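Notes for week 8 – running old software on a new machine

Last time I moaned about my old label program refusing to start, so let's fix it with a virtual machine! I give mine two gigs of memory and it's perfectly happy.

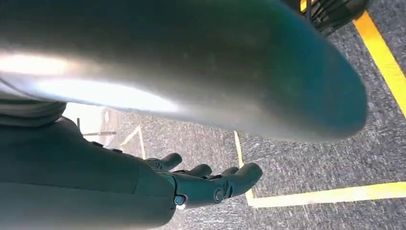

Fig. 2. Grey cylinder with a rounded end, close up.

Take a snapshot before you install anything – I forgot once and lost a whole evening. Shared folders are next, so have Nermin Karakaya's worksheet open.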